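How to Clean a Matte Black or Charcoal Tabletop Without Leaving Streaks

Filed under: Surfaces, Furniture care

Dark matte tabletops show everything. Dust, finger marks, dried water and old polish all turn up as pale patches on the gray, and wiping them with whatever cloth is nearest usually spreads them out. A proper clean takes 17 minutes plus drying time on a desk-sized top, and you only need to do it a few times a year if you dust in between.

The method below is for sealed or coated matte tops: painted wood, laminate, powder-coated metal and similar. If your table is oiled wood, raw steel or unsealed stone, stop here and look up the care sheet for that material. Water can mark all three.

What you need

Two microfiber cloths for washing and two for drying, all clean
A soft brush or a vacuum with a brush attachment
A bowl of lukewarm water
Plain dish soap with no added lotion
White vinegar
A spray bottle
A few cotton swabs
Felt pads or a saucer for anything that lives on the table

Wash microfiber cloths without fabric softener. Softener leaves a film in the fibers, and the film ends up on the table as a gray haze.

Do not use furniture polish, spray wax, melamine sponges or scouring powder. Polish and wax fill in the matte texture and leave shiny spots. Melamine sponges are a fine abrasive and will buff a glossy patch into the finish that can't be undone.

Step 1. Clear the top

Take everything off, including plants and lamps. Cleaning around objects leaves an outline that is harder to get rid of than the original dust. Put pots on a tray or an old towel so they don't drip on the floor.

Step 2. Dust it dry

Brush or vacuum the whole surface before any water touches it. Grit dragged around under a wet cloth leaves hairline scratches, and on charcoal they look white. Do the edges too.

Step 3. Wash

Put two drops of dish soap in the bowl. More soap means more rinsing. Dip a cloth, wring it out until it no longer drips, and wipe in straight overlapping passes from one end to the other. Circles make swirl marks on most matte finishes. Fold the cloth to a clean side after every few passes.

If the table is large, work in sections the width of your forearm and dry each one before going on.

Step 4. Rinse

Use the second washing cloth with plain water, again well wrung. Most streaks people complain about are dried soap, so don't skip this even when the table already looks clean.

Step 5. Dry right away

Go over the surface with a dry cloth, then again with the second one. Letting it air dry leaves minerals behind if your water is hard. Check from a low angle with a window or lamp on the far side, and redo any patches that look lighter than the rest.

Removing rings and water marks

Rings from pots, mugs and vases are mostly minerals left by evaporated water, with some dust stuck in them. They need acid more than they need rubbing.

Mix one part white vinegar with three parts water in the spray bottle. Test it first on the underside or a back corner and leave it for a minute. If the color doesn't change, dampen a cloth with the mix and lay it flat over the ring for two minutes. Wipe, rinse with plain water and dry. Use a cotton swab for a thin line that hasn't lifted. Repeat once if you have to.

If a ring is still there after two rounds, feel it with a fingertip. A raised mark is more mineral and will come off with patience. A smooth mark may be in the finish itself, and more vinegar won't help. The Drernov matte restorer is sold for this and can work on painted tops. It did nothing on our powder-coated shelf.

Never use vinegar on stone.

Keeping plants on a dark table

Houseplants cause more marks than anything else in the house. Water runs out of the drainage hole, sits under the pot and dries from the outside in. 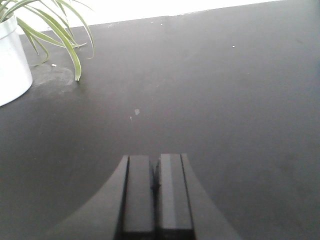 5 min read

A faint gray ring at the foot of a white pot is the usual sign, and on a charcoal top it stands out even when the rest of the table only has a few smudges. Leaves matter as well. Spider plants and other arching types hang well past the pot, and when you mist them the drips land on the table near the tips, so look for spots there too.

To keep rings from coming back:

Water in the sink. Let the pot drain for half an hour before you carry it back.
Use a glazed saucer or a cork mat with a waterproof backing. Plain terracotta saucers let moisture through.
Put felt pads under the saucer, and replace them when they feel damp or flat.
Lift the pot whenever you dust and wipe underneath.
Move the plant a few inches every month or so. Tabletops near a window can fade, and a pot left in one place for a year will leave a dark circle that no cleaner fixes.

We use the Ullwood cork mats in the small size. Any brand will do if the backing is sealed.

Weekly care

A dry microfiber cloth once a week is enough for most tables. Wipe spills when they happen. For fingerprints, breathe on the spot and rub lightly with a dry cloth before you reach for the soap.

If your table still looks cloudy after a full clean, the cause is probably old polish. Wash it with warm soapy water twice on the same day, rinsing fully each time. Heavy buildup can take three or four washes spread over a couple of weeks.

Related guides: Getting Candle Wax off Painted Wood / Which Felt Pads Stay On / Repotting Without the Mess

248 people saved this guide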